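Enden 20 Countertop Microwave, Black

Sold by Trunudico Kitchen Supply
Item 198-7
Availability: In stock at the Thomas warehouse

The Enden 20 is a compact countertop microwave for small kitchens, break rooms and rental units. It has a 20-liter cavity and a glass turntable. Controls are a panel of buttons with a small digital readout. 

Placement

Set the oven on a flat, level surface that can carry its full weight plus a loaded dish. Leave 7 inches of open space above the cabinet and 3 inches at the back and on each side. Air enters at the right side and leaves at the rear. A blocked rear vent will trip the thermal cutoff, and the oven will not restart until it has cooled.

Wood tables and counters are acceptable. The four feet are rubber and may mark soft or freshly oiled finishes, so put a thin mat under them if the surface was treated in the past month. Keep mugs and other loose items off the top of the cabinet – there is no lip to hold them.

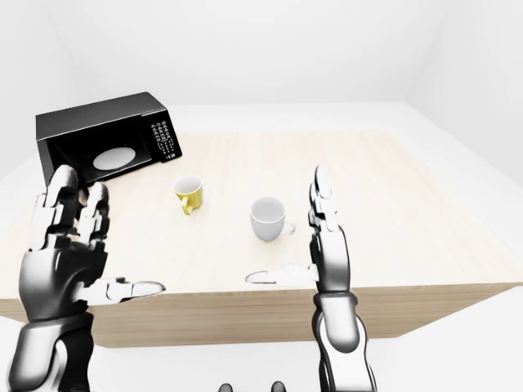 Power supply

The oven needs a grounded 120 V outlet on a 15 A circuit. Do not share the circuit with a kettle or toaster. The cord is 3 feet long and leaves the cabinet at the lower left corner of the back panel. Extension cords void the warranty.

Specifications

Cavity volume: 20 liters
Output power: 700 W
Power levels: 6
Timer: up to 30 minutes
Turntable: glass, removable
Door: left hinge, pull handle
Finish: gloss black

Cleaning

Unplug the oven first. Wipe the cabinet with a damp, soft cloth. Gloss panels scratch easily, and powder cleaners or scouring pads will dull them for good. The turntable can go in the dishwasher. The roller ring should be washed by hand.

Parts and accessories

Turntable, glass: part 226
Roller ring: part 227
Skullis splatter cover, vented: sold separately
Skullis wall shelf: does not fit this model

Orders placed before 2 p.m. ship the same day. The November price list applies to orders of four or more units. For trade accounts and spare parts not listed on this page, contact Nkrumah Nartey at the Trunudico parts desk and quote the item number.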